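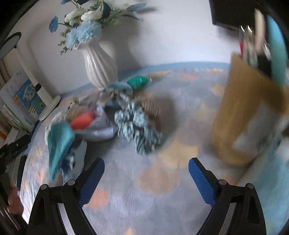
A ribbed white vase with a light blue flower.

Small clinics should stop buying radiation surveys by the lowest quote. Hostlow paid for two last year. The cheaper one ran to a single page and left out the room above the CT scanner – an office with a desk in it. The second, by Hanov, cost $1,420 more and listed the workload behind every reading. When the scanner is replaced in August, only the second report will be any use. Owners should ask to see a sample report before they sign.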